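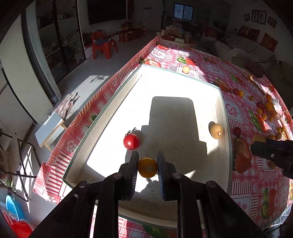 Flandholm Fruit and Table Club
Minutes of the January meeting
Tuesday, 15 Jan 2019, in the front room at Ivasness

Opening
The meeting got going at 2 in the afternoon, with everyone pulled in close to the big table. The minutes of the last meeting were read and accepted with one correction: the plum jam came from Kallo, and the marmalade from Takagi's shop.

Tablecloth
The strawberry cloth got a round of praise all over again! Members love the pink checks and the big red berries, and several said the room feels like summer the minute it goes on. It was agreed to keep it for every small-fruit day through August. A motion to buy a plain white one for tastings was talked over at length (color is easier to judge on white, and that is a fair point) and voted down 4 to 2. The white tray can do that job.

Small fruit sorting
This was the best part of the afternoon by a mile. The idea is simple – small fruits go out on the cloth, and you sort them by color, size or kind, whichever you like, into the tray or the glass bowl. Cherry tomatoes were argued over again. The club's position remains that they are fruit and are very welcome.

Members asked for more kinds that are easy to mix up at a glance. Suggestions taken down: kumquats beside yellow cherry tomatoes, longans beside tiny potatoes, and crab apples once they are in season. It was pointed out that potatoes aren't fruit. Noted, and left on the list anyway.

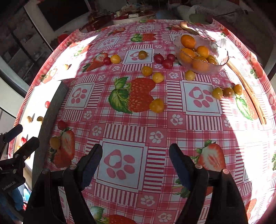 Bowls and tongs
The wavy glass bowl is a big favorite, and we would like a second one in the same style if anybody spots one. Wooden tongs were judged kinder to soft skins than metal ones, although a ripe tomato will still roll away from either. Proposed and passed: tongs are wiped down after each kind of fruit and stored dry, standing up, in the jar on the kitchen shelf. Please don't put them in the drawer with the graters.

Fruit order
Takagi has offered mixed crates at a good price, with 4 crates as the smallest order. Agreed to go ahead. Kallo will be asked about kumquats by the end of the month. Leftovers go home with whoever wants them, and peel goes in the compost – no stickers, please.

The room
The light was wonderful today. One member wondered about a thin curtain for soft fruit on sunny afternoons. Held over until we know what it costs.

Money
There is 1,000 in the fruit fund, before the Takagi order. No questions.

Any other business
A recipe swap was proposed and met with real excitement. Bring one recipe that uses something small enough to fit in your palm. Pickled kumquats have already been claimed.

Next meeting: same room, same time, first Tuesday of next month. Bring an apron.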